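Since March I have been trying to drink less coffee and more tea. It sounds like a small change, but where I grew up coffee was a kind of law. My uncle Virgil Gavrilă boiled it in a little pot until the whole flat smelled of it, and tea was what you got when you had a fever.

When I moved to Jelthorpe I lived for two years next door to Sewwandi Herath, and she was quite shocked by how I made tea. I left the bag in the cup until the tea was cold! She told me three minutes, no more, and for green tea even less, and the water should rest a little after it boils. I did not believe it would matter. Then I tried both ways on the same evening and the first cup was so bitter that I poured it away.

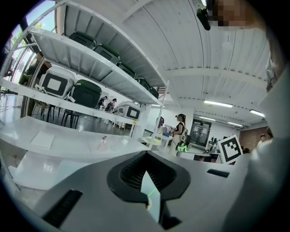
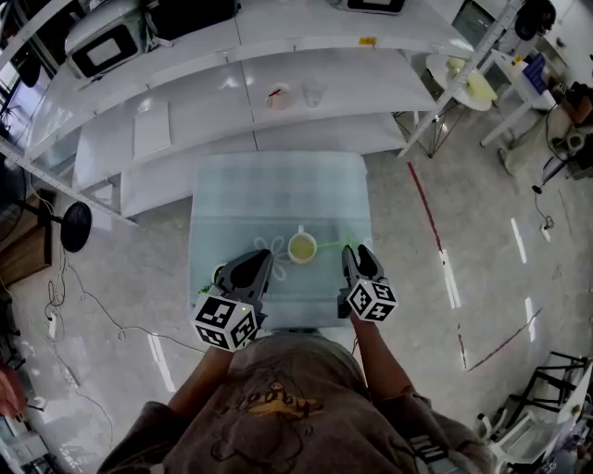 *The second one has the cup, on the flowered tablecloth.*

Now I keep four kinds in the cupboard. The one I like most is a green tea from Bramora, the small shop behind the station, where a packet of 12 bags is cheaper than one coffee at the bakery. They have loose leaves too, but I am still lazy about washing the strainer - the leaves go everywhere in the sink and I find them again the next day.

The difficult hour is four in the afternoon. In the morning I do not miss coffee so much, but at four I get a headache and become rude to people on the telephone. Sewwandi says it passes after some weeks. For me it took five, and I still drink one coffee on Wednesday, when I meet my old colleagues, as it would feel strange to sit there without one.

My next try will be mint from the pot on the balcony, if the slugs leave me any. If you know how to dry it without an oven, please write to me. Last summer I hung it in the bathroom and it went black.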